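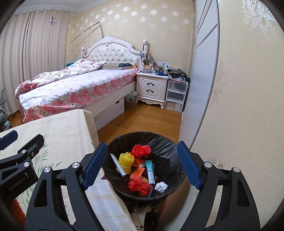 Okay, picking this up again. For anyone who missed the first half of the thread, my Saltik bedroom humidifier (the Pluvance 300, bought in September) shuts itself off every night with the tank still half full. Red light, two beeps, done.

3 Feb 2023 – tried the long descale support told me to do. Vinegar in the base for 90 minutes, then rinsed until I couldn't smell it anymore. Ran fine all evening and I got very excited! Red light again before breakfast.

Next I moved it off the dresser and onto the floor, on the other side of the room from the heater. No change. Then I swapped the float from my sister's identical unit (she was a good sport) and it STILL quit, so I don't think it's the float.

The one odd thing – the display says 88 percent humidity right before it stops. My cheap Hafstein gauge on the nightstand says nothing close to that. So now I'm thinking bad sensor, and it believes the room is a swamp. Can I turn the auto setting off completely, or do I need a new base? I have the receipt.

Filed under: Home Air > Humidifiers > Shuts off / won't stay on

Nulcombe Help Boards | Contact us | Back to top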